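Zero sugar soda that doesn't taste like a battery?

marlow_pk
OK so my doctor had The Talk with me in April and I'm off regular soda. I was a 2 cans a day person for 20 years, so this is not going great. So far I've tried the Gruvell cola (fine cold, awful once it warms up) and the Bemuvden orange, which my son described as "vitamin water that got mad." What are you all drinking? Lime stuff especially, I love lime.

tinfoilhat_tess
Gruvell is the best of the colas, sorry! You have to drink it over a ton of ice. For lime I'd go with Zeman, the one in the cans. Not too sweet and it has a real bite.

bqdad
Hard disagree on Zeman. Tastes like floor cleaner to me and the aftertaste hangs around through dinner. Just get plain seltzer and squeeze a lime in it. Cheaper too.

tinfoilhat_tess
Seltzer with a lime in it is not soda, bqdad. We've been over this in the other thread.

bqdad
And I was right in the other thread

philomena_lynch
Hi Marlow, I went through the same thing a couple years back and seltzer did nothing for me. I wanted something sweet at 3 in the afternoon and a wedge of lime wasn't going to fix that. What worked was buying bottles instead of cans. I can put the cap back on and have half now and half after supper, where with a can I'd always finish it so it wouldn't go flat.

The green ones are what I grab most. I go by the band on the label, if it says Zero Sugar and 0 kcal I'll give it a try, whatever the brand is.

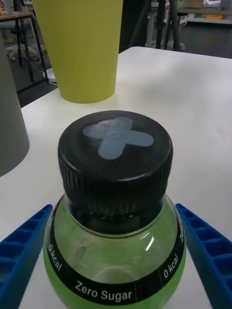
I do keep a marker in the kitchen drawer and put a mark on the caps, or my husband drinks them all by Thursday — he claims he can't tell whose is whose. And get them really cold, back of the bottom shelf. Dostov Market near me marks them down when you buy 2, so check whether yours does that.

marlow_pk
Oh the cap thing is smart, I never thought about half a bottle being an option lol. Do they stay fizzy overnight?

philomena_lynch
Mostly! Squeeze a little air out before you close it, I swear it helps.

bqdad
Squeezing the air out makes it go flat faster. The gas comes out of the drink to fill the space back up. Leave it alone and close it tight.

philomena_lynch
Well mine are still fizzy in the morning so I'm going to keep squeezing

tinfoilhat_tess
bqdad is right on that one and it hurts me to type it. Still wrong about Zeman though.

marlow_pk
Going to the store after work, will get a Zeman and something green in a bottle and report back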